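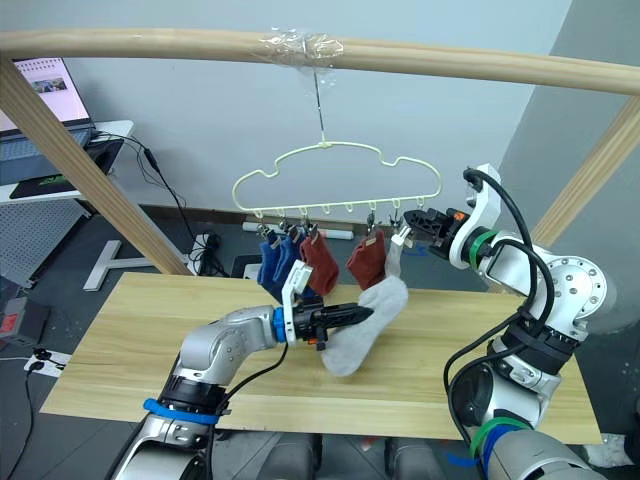
November - sock hanger bench, afternoon

Came in after lunch meaning to spend 15 minutes on the socks and stayed a good deal longer, so I had better write it all down while it's fresh. The question is still the one left over from the Budlow laundry corner project: which small-clip hanger do we want people to use for socks, and how should it hang so that the whole thing doesn't swing about every time you touch it.

The pole rack is holding up nicely. I do love that long curved pole, even if a curve is a silly thing to hang from (everything wants to slide to the low spot, and then you chase it). The tape wrapped around the middle is there to stop the hook from traveling. It isn't pretty, clear tape in a wad never is, but it stays for now. If anybody has a nicer idea, a notch or a rubber ring or whatever you like, please write it in the margin and I'll try it.

Now the hanger. We're on the cream one with the cloud-shaped top, which I keep calling the Diltent because that was the name on the order sheet. The little loops along the bottom bar carry the clips, and the clips are small, so you have to come at them with the cuff of the sock gathered up a bit. A sock that goes up flat is much easier than one that has been left in a twist, and I'd suggest shaking each one out over the table first. I know that sounds like something your grandmother would say! She would be right.

Colors today were blue, rust red and pale grey. I like the strong colors for this, they show up so well against the pale plastic, and you can tell from across the room which pair is together and which sock has wandered off down the row. I'd still like pairs side by side with a free clip between them if there's room. 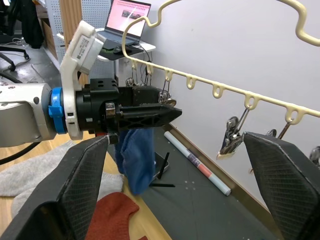

Blue sock and the bottom rail of the cream hanger.

Things I want to try before we pack the bench away:

Hang the row from the center outward, 2 socks at a time, one each side. Filling from one end tips the rail, and then the far clips are too high to reach comfortably.

Leave it loaded for 60 minutes and look at the tape again.

Put the 3 Tedesco hangers on the same pole, same socks, same order. They have a straight top and a stiffer hook, if I remember right, and they're in the Vemarden box under the window along with the spare clips.

Also, we're low on clear tape. I've put it on the shopping list, next to the coffee.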